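Workshop tips: when the arm lets go of the lid

We love our kitchen arm at Skernstead, but last June it dropped a glass pot lid and taught us a lot in one go! The grip looked perfect. Then the lid swung, caught the rim of the pot and slid (no one was hurt, and the soup survived).

The culprit was a slack cable loop snagging on a clamp at the base. So, a few things we now swear by:

Strap the cables along the arm, then run it through its full reach by hand speed before you start.

Check every clamp on the mounting board. We found 2 that turned with a finger!

Lift lids straight up, 6 inches at least, before any sideways move.

Practice with an empty pot. We did 28 lifts before soup came back.

Keep one hand near the stop button and keep mugs well away from the lid's path.
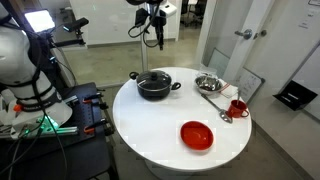

Lid on, bowl and spoon out, orange clamps on the board.

Got a better way to tame cables? Send it in, we'd love to try it!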